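4. Setting up the drive caddy task

This section covers teaching the Humitz arm to approach and grip a hard-drive caddy in an open desktop tower. Finish section 3 (zeroing the joints) first. If the arm has been moved to another bench since then, zero it again.

You will need:
A scrap desktop tower with the side panel off
The two-finger gripper, fitted and tightened
A 4 mm hex key
The Kikarard control box, with firmware 2 or later

CAUTION: Unplug the tower from the mains and take it off the charging bench before you start. Keep fingers out of the linkage whenever the control box is on.

4.1 Placing the tower

1. Stand the tower on the bench with the open side facing the arm.
2. Clamp the base. A tower that can slide will spoil every saved position.
3. Tuck in any cables that cross the front of the caddy. Do not pull on them.

4.2 Saving the approach position

1. Set the speed limit to 300 on the control box. The factory setting is 1,000 and is too fast for work inside a case.
2. Switch to hand-guide mode and bring the gripper up to the open side of the tower.
3. Turn the wrist until the fingers point at the caddy. The wrist can be tilted if the caddy sits at an angle in the chassis.
4. Stop short of the caddy and check the wrist camera view. You want the caddy near the middle, with the motherboard behind it and the power supply off to one side.
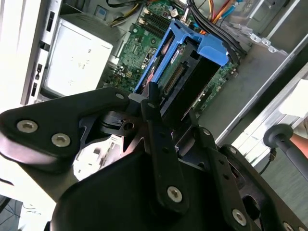 5. Press SAVE and name the position "approach".

Note: A brightly coloured caddy is easier for the camera to pick out. Ours is blue plastic and stands out well against the green boards.

4.3 Teaching the grip

1. From "approach", move in slowly until the fingers are either side of the caddy. They must not touch the drive's circuit board or its connector pins.
2. Close the gripper one step at a time, up to 4 steps. Stop as soon as both fingers make contact.
3. Press SAVE and name the position "grip".
4. Open the gripper fully and back out along the same line.

If the fingers close unevenly, check the hex screws on the linkage – Tumaini found one slack on the first build, and it showed up as a finger that lagged behind. Nip them up with the hex key, then save "grip" again.

CAUTION: Do not run the pull step yet. The release tab has to be set up separately, see section 5.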